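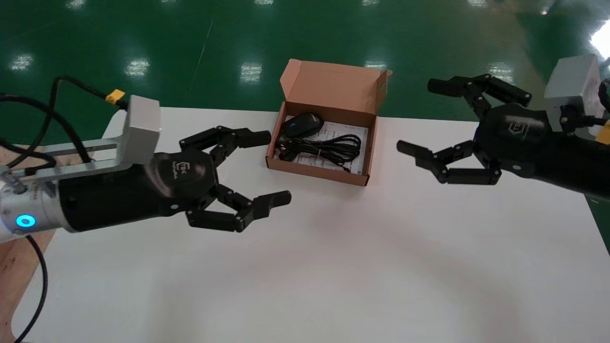 Mouse, cable and paperwork, all sharing one box

Small parts in boxes: one box per set, or sort by type?

hirelbench
Hi everyone, long-time reader and finally brave enough to post! I'm packing up computer sets for our spring giveaway in May, and I keep going back and forth on the little stuff. Right now each open box gets a mouse, a coiled cable and the printed sheet, and it all goes out together. My sister-in-law thinks I should sort by type, with all the cables in one bin and all the mice in another. We have 58 sets to get through, so I'd love to settle this before I'm in too deep.

ellwood_attic
One box per set, every time. I did it the other way for a school move once and spent a whole evening matching things up on the floor - never again! Put the paper in last so it stays flat.

Piltus405
I'll disagree, kindly. If your cables are all the same, sorting by type is much faster to pack, and you can see right away when you're running short. Sets only make sense if the parts differ.

And please leave the cables tied. A black cable in a long narrow bundle with one white zip tie partway down is about as tidy as it gets, even if a loop bows out a little above the tie.

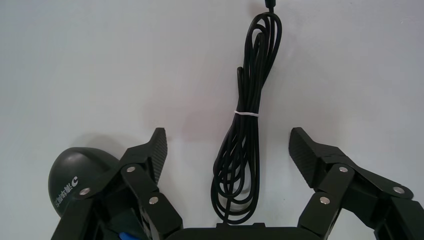
Re: Leave the ties on?

astero_mom
Oh, I go the other way on zip ties. I snip them and use the soft wrap kind, because the person opening the box may not have cutters handy (my dad used his teeth, bless him). A bag of 500 wraps lasted me ages.

Piltus405
Fair point about the cutters! I still wouldn't redo a tie that's already there.

hirelbench
Okay, I'm leaning toward sets, ties left on. One more question while I have you all: where do you put the flat things? I have a smooth white board with rounded corners lying on a light wooden pallet, and a tall brown carton marked 清华同方 standing behind it.
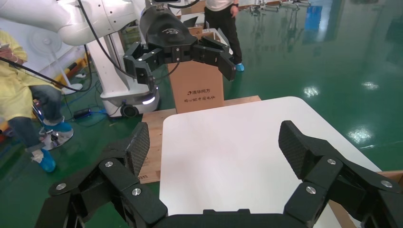

I'd like to keep the pallet for cartons only and lean the flat pieces against a wall, but I worry about the corners getting knocked.

ellwood_attic
Lay them flat and cover them with an old blanket. Mine sat that way for 3 months and came out fine.

astero_mom
Flat for me too, but please don't stack cartons on top!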